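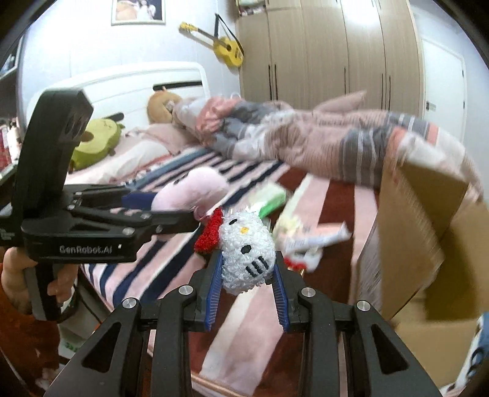

Soft toys never have a place of their own, Frauke Frerichs told us when we asked her about tidying a bedroom. They live on the bed until it is time to sleep, then they live on the floor, and in the morning they go back on the bed.

That remark became the starting point for Plustero, our project on where small soft things are kept in a bedroom and why they are so seldom put away. The report covers the questionnaire, the visits and the box we tested.

Report handed in January 10, 2026
Module: Home and Everyday Design, Ehlers building
Working group: Fenix

1. The question

Most advice on tidy bedrooms deals with clothes and papers. Soft toys, spare cushions, crochet work and small presents are hardly mentioned, though in the rooms we know they take up a good part of the bed. We wanted to find out where people keep these things during the day, where they go at night, and whether an open box at the foot of the bed would be used if it was simply there.

We left out children's rooms. All the people who took part were students or had finished studying not long before.

2. Questionnaire

We handed out a paper questionnaire in the canteen and by the library entrance and got 41 back filled in. Of these, 31 gave the bed as the daytime place for soft toys. The rest named a shelf, the top of the wardrobe, a chair or the window sill. A few people had written "bed and floor" and we put them under bed, as that was the word they had put first.

The answers about the night were harder to sort. Several people sleep with everything where it is and push it towards the wall. Others move the lot to a desk chair. One person wrote that the chair is needed for clothes, so the toys go on top of the clothes.

We also asked what else ends up on the bed during the day. Post, packets of snacks, chargers and half-folded washing came up again and again. We had not planned a question about packets, it came from the space for remarks, and in a second round we would ask it properly.

3. Rooms

We visited four rooms and noted what stood where before anything was moved. The room at the start of the report is a fair case of what we met. The plush toys are spread between the pillow end and the middle of the bed, with a green avocado by the pillow, and there are packages on the striped sheet as well. The comforter is bunched up on one side. The wardrobe is tall but stands some way behind the bed, and it is the kind of furniture one opens for clothes. The ukulele hangs on the wall, and we noted this because it has what the toys do not: one spot which is plainly its own.

In the other rooms the beds were narrower and the toys had been pushed together in a corner. One room had a net fixed above the bed. Its owner liked the look of it but said that getting a toy out meant standing on the mattress, so it had filled up and stayed full.

4. The box

We chose a plain cardboard box, open at the top, with the flaps left on. A box costs nothing, it can be cut down, and it can be thrown away if it does not suit. We had first thought of sewing a fabric bin. Elfriede Diekmann, who supervised the project, advised us to leave the sewing until we knew the right height.

Each person in the trial kept a box by the bed for two weeks. We asked them not to change anything else. In the evening they made a short entry in a notebook we called the Buvard (after the blotting paper we found inside the first one):

- what was on the bed
- what went in the box
- what went somewhere else
- anything annoying

5. What the notebooks said

The box was used most at the foot of the bed. Placed beside the wardrobe it was soon forgotten. A low edge was better than a high one, and two people folded the flaps down on the outside in the first days. One left them standing and complained of catching a sleeve on them.

Larger plush toys went in easily. Small crocheted heads and key-ring figures sank to the bottom and were not seen again until the box was tipped out, and their owners did not like this. Some of these were handmade presents, and the general feeling was that a present should be visible. For the small pieces a shelf or a hook would do better.

Packets and wrappers also went in, which we should have expected. By the end of the trial one box was holding mostly biscuits.

6. Weak points

The trial was short and the group was small. All the notebooks were kept in term time, and a week with exams in it gives a different bed from a week without. We also did not note the size of the toys at the start, so we can say that small ones got lost but not from what size upwards this stops.

7. Next steps

In March we would like to repeat the trial with a lower box and a separate strip of hooks for the small things. The questionnaire will get a line for food. Frauke Frerichs has asked to keep her box, with the flaps cut off.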